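Sorting table helpers wanted for June – Nalodeck, Clinovton

Do you like a tidy drawer? Do you find yourself straightening other people's spice racks while the kettle boils? Then we would love to have you with us at Nalodeck this June, where we are getting household bits and pieces sorted, matched and packed for families moving into their first homes (it's a cheerful sort of work, and the talk around the table is half the fun!).

Everything happens on our grid tables. You put one kind of thing in each box of the grid, and when a box is full, you pack it and start over. Brown paper and blue painter's tape are all it takes, and if you have ever marked out a hopscotch court you already know how to lay one.
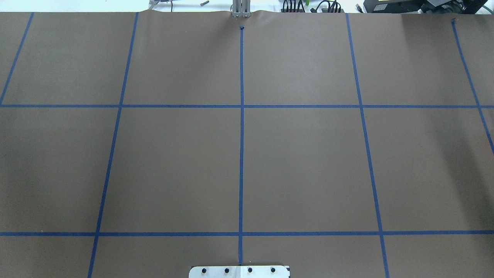 Blue tape on brown paper, ready for sorting.

We have room for 2 helpers per shift, and the pay is $100 a shift, with lunch on us. You don't need experience, just patience and a fair eye for which lid goes with which pot. Part of the job is putting down fresh tape, so please be comfortable bending and reaching – we do take plenty of breaks, and there is always a chair if you want one.

Some folks like their lines perfectly square and some of us are a bit more relaxed about it, and either way is fine as long as the tape is pressed down well where the strips cross.

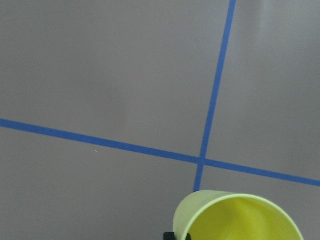 Jade Melnyk wrote to us after her first shift that she went home and taped up her own kitchen counter, and that her mugs have never been so well behaved. She also says to wear comfortable shoes, and we agree with her completely.

To apply, send us a few friendly lines about yourself by 6/22/23, care of Nalodeck, 230 Dierckx Street, Clinovton. Please tell us which shifts suit you, mornings or afternoons, and whether you'd like the vegetarian lunch.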